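Home | Syllabus | Units | Readings | Lab Hours | Contact

Packaging Basics, Unit 4: Corrugated Board and the Reused Box

These notes go with the Tuesday session and the bench work that follows it. Read them before you come to the lab. The worksheet is handed out separately.

1. What the board is made of

Corrugated board is paper in layers. The flat outer sheets are called liners. The wavy sheet between them is called the medium, and each wave in it is a flute. Starch glue holds the tips of the flutes to the liners. Single-wall board has two liners and one medium. Double-wall has three liners and two mediums. Most of what we handle in this course is single-wall.

People often say "cardboard" for all of this, and in these notes we do too when the difference doesn't matter. On the worksheet, use "corrugated" for board with flutes and "paperboard" for the thin solid kind used in cereal boxes.

The brown color is the natural color of unbleached pulp. A recycled liner is often duller than a virgin one and may show small specks, but color alone is a poor guide to grade. Do not grade a box by color on the worksheet.

2. Flute direction

In a standard shipping box the flutes run up and down when the box stands the way it was designed to stand. Each flute works like a short column, and a wall full of them can hold a good deal of weight from above. Turn the same box on its side and the flutes in some of the walls lie flat. Those walls crush much sooner.

To find the flute direction, look at a cut edge. If you see a row of small arches, you are looking at the ends of the flutes. If you see a long hollow line between two sheets, you are looking along them. On a closed box you can sometimes pick up faint lines in the liner where it sits over the flute tips. Low light from one side helps. Check the lines against a cut edge before you write anything down, as the grain of the paper can look similar.

3. Where the strength sits

A box under load does not carry it evenly. The vertical corners take most of it, and the middle of each panel tends to bow out and take less. Three things follow for anyone inspecting boxes:

- A dent in the middle of a panel usually costs less strength than a crushed corner.
- A box stacked squarely over the one below it, corner on corner, holds more than one set in a few inches.
- A hole cut near a corner does more harm than the same hole cut in the center of a panel.

Our course example is the Florunness carton, a plain single-wall box used at the Vornville warehouse for mixed small goods. In the last round of sorting, 2767 returned cartons were checked by hand. Of these, 317 were set aside for edge damage and 263 for soft or stained bottoms. The rest went back into use. We will work with these numbers again in Unit 6, so keep them in your notes.

4. Kinds of surface damage

Use the terms below on the worksheet. They are the ones the Vornville sorters use, with small changes.

Scuff. The surface of the liner is rubbed and fuzzy, but the sheet is whole. No effect on strength. Pass.

Peel. A strip or patch of the outer liner has come away. Old tape is the usual cause, especially when it is pulled off fast. A shallow peel leaves some of the liner in place. A deep peel shows the medium.

Fray. An edge has lost its clean line, and bits of paper stand out from it. Fray can go along with a peel. Run a finger down the edge and note how long the rough part is.

Tear. The board is open. Ragged fibers at the sides of the opening usually mean it was pulled or snagged. A knife leaves a cleaner line. Note where the tear is, how long it is, and how far it lies from the nearest corner.

Crush. The flutes have been flattened. The liner may look fine. Press lightly with a thumb – crushed board feels thin and gives easily.

A single box can show more than one of these. With the box upright, a torn opening higher on one face and a frayed outer edge lower down on the same side get two separate lines on the worksheet, even though the lower part of the board may look sound from the front.
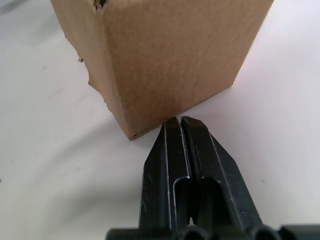
5. Inspection procedure

Work in the same order every time. The order matters more than speed, at least until you have done a few dozen boxes.

1. Clear the bench and wipe it. Grit under a box will scuff the bottom.
2. Stand the box upright with one vertical corner toward you, so that two faces can be seen together.
3. Look over both faces from top to bottom. Then follow each vertical edge from top to bottom.
4. Turn the box half way around and repeat for the other two faces.
5. Look at the bottom last. Check for stains, soft spots and gaps at the seam.
6. Press each corner lightly between finger and thumb.
7. Write down what you found before you pick up the next box.

Do not pull at loose paper to see how far a peel goes. Do not trim frayed edges before the box has been recorded.

6. Deciding what to do with the box

Reuse as is: scuffs, light fray, shallow peel away from the seams.

Reuse for light goods: one short tear well away from the corners, or a deep peel on one face only. Mark the box L on the inside of a flap.

Flatten and recycle: any crushed corner, a tear that reaches an edge, a soft bottom, or an oil stain. Take off plastic tape and labels first where they come away easily.

If you can't decide between two classes, pick the lower one. The Curka bench guide, kept in the lab drawer, has a fuller chart for double-wall board. It is an older edition and some of its terms differ from ours – go by this handout where they disagree.

7. For next time

Bring one used shipping box from home, not flattened. Fill in the top half of the worksheet for it before class. Read the Tô chapter on moisture, first half only. We will cover damp storage and stacking height in Unit 5.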